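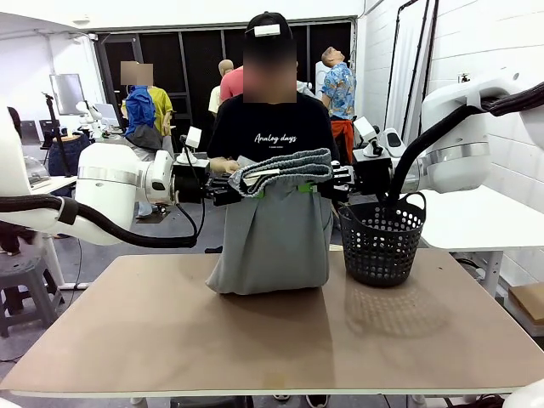

Gray garment, clipped at the waistband, basket on the right.

Thread: Folding sweatpants so the waistband lies flat

drurnby158
Posted 25th August

I have a stack of gray sweatpants to get folded and I keep ending up with a lump at the top. The elastic bunches up and the pile leans over. What I do now is hold the pants up by the waist, let the legs hang, shake once, then lay them down and fold in thirds. Legs come out fine. Waist does not. Does anybody roll the waistband down first?

Stetsiuk
Rolling makes it worse in my opinion. You get four layers of elastic where you had two. Lay them face down, one leg over the other, tuck the crotch point in, then fold up from the ankle. Waistband goes last and stays on the outside.

testov_11
Disagree with Stetsiuk. I roll the band over once and clip each end while I smooth the legs. Clips come off before the last fold. I've done it this way since March and my stacks stay up. A pack of 10 clips is plenty.

drurnby158
What about the drawstring? Mine always hangs out the side. 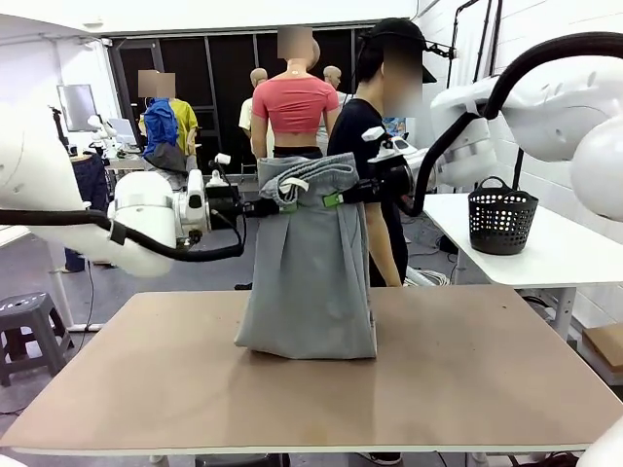 Hoi-yan Chiu
Tie the drawstring in a loose bow and push it inside before you fold. If it's left dangling it catches on the next pair when you pull one off the shelf. I'm with testov_11 on the clips, but only for thick fleece. Thin jersey gets dents.

Stetsiuk
Clips are an extra step. If you have 200 pairs to get through you won't want to be putting them on and taking them off.

testov_11
I don't have 200 pairs. I have a basket on laundry day.

drurnby158
Tried both on the same pair. The face down way is quicker, the clipped one looks neater on the shelf. Tying the string helped either way - going to keep the clips for the heavy ones.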